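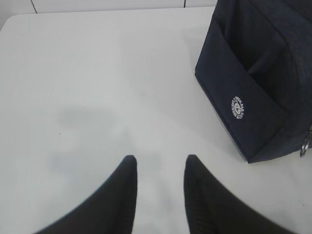 Two Finger Grippers on a Zippered Bag: Were the Cirard Tips Worth It?

Final report, Manipulation Project Course
Project group: Rosine Gilbert, Ngân Hà, Mandla Zulu
Project advisor: Boris Perić

1. What we were asked to do

The project description said to "compare fingertip options for a two-arm setup on a soft everyday object and recommend one." The lab already had the stock tips that ship with the Doltport arms. Over the summer it had also bought a set of Cirard tips, which cost a good deal more and came with a data sheet full of claims about fabric and small parts. Our job was to find out if any of those claims held up on our own table.

We went in doubting it. The data sheet quotes a success rate but does not say what the parts were, who drove the arms, or how many tries were thrown out. When Ngân wrote to the seller to ask, the reply was a link to the same data sheet.

2. The task

We picked a zippered fabric bag. A zipper is a fair test because it needs two different things at once. One hand has to keep a soft, moving body in place, and the other has to get hold of a small piece of metal and drag it along a curve. Most of the demos we watched before starting used stiff boxes or foam cubes, and we do not think those tell you much.

A run counted as a success only if the zipper went from fully closed to fully open with no human hand touching the bag and without the pull being dropped. We wrote this rule down before the first run. Later we were very tempted to loosen it (see section 4).

3. Setup

Both arms were driven by an operator through the Trerlow controller. One camera rides at the wrist and one is fixed by the table. Each tip set got 15 runs with Mandla driving and 15 with Rosine driving. Ngân kept the log and reset the bag. Before every run the bag was put back inside a start area, but we did not fix its exact angle, and in June we would probably have said that did not matter. It does. More on this below.

Speed limits and grip force were left at the controller defaults for both sets. Boris suggested tuning the force for each set separately. We decided against it, mostly for lack of time, so a fan of either product could say we did not show it at its best. 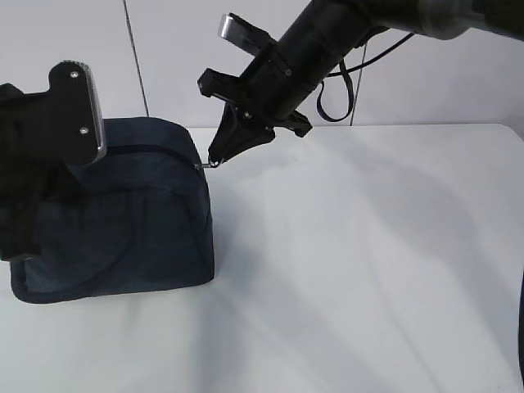

Report text by Rosine Gilbert | Run log by Ngân Hà | January 2024

4. What happened

Pinching the zipper pull is the part everybody worries about, and with the arm already lined up, both sets of tips could do it. The trouble was getting lined up. The pull is thin, and when it sticks out sideways from the fabric the operator has to come down on it from above at a slant, with the other arm taking up a lot of the space nearby. Small errors in that slant cost more runs than anything about the tip surface.

The second problem was the bag itself. If the holding arm pressed too lightly, the whole bag followed the zipper. If it pressed too hard, the padding caved in and the track bent, and then the slider stuck. Neither tip set fixed this. We saw it with the stock tips and we saw it with the Cirard tips, and we could not tell the two apart from the log alone.

In the end the stock tips opened the bag fully in 15 of 30 runs and the Cirard tips in 18 of 30. That is a gap of three runs. Rosine's last five runs with the Cirard tips were all successes, and they were also the last five runs of the whole project, when she had the most practice. Take those out and there is nothing left to talk about.

We should have mixed the order. We ran all the stock tips first because swapping tips is slow and the screws are annoying. It was a bad choice and it is the main weakness of this report.

5. Cameras

This was not in the project description but it turned out to matter. With the wrist view alone, the operator sees the two fingertips well and loses most of the bag once the arm gets near it. With the fixed view alone, depth is a guess, and the left arm can hide a good part of the bag. Both operators wanted both views. Mandla said he mostly watched the shadows on the table to judge height, and when we changed the lighting for one session he had to learn it again. We did not log that session as part of the comparison.

6. Recommendation

We do not recommend buying a second set of Cirard tips. They may be better. Our numbers do not show it, and the data sheet does not show it either. If the lab wants to spend money on this task, a better way of holding the bag body would be our first pick - wider pads on the holding arm, or even just a rubber mat under the bag.

Macarena Núñez, who read our draft, argued that sixty runs is too few to say no as well as too few to say yes. We agree with her. The next group should swap tips every five runs, mark the bag angle on the table with tape, and use an operator who has already done a full day of practice before anything is counted.

7. Files

The run log, the rule sheet and the controller settings are in the course folder Huỳnh, under project 123. Runs stopped by a controller fault are kept in a separate sheet and were repeated.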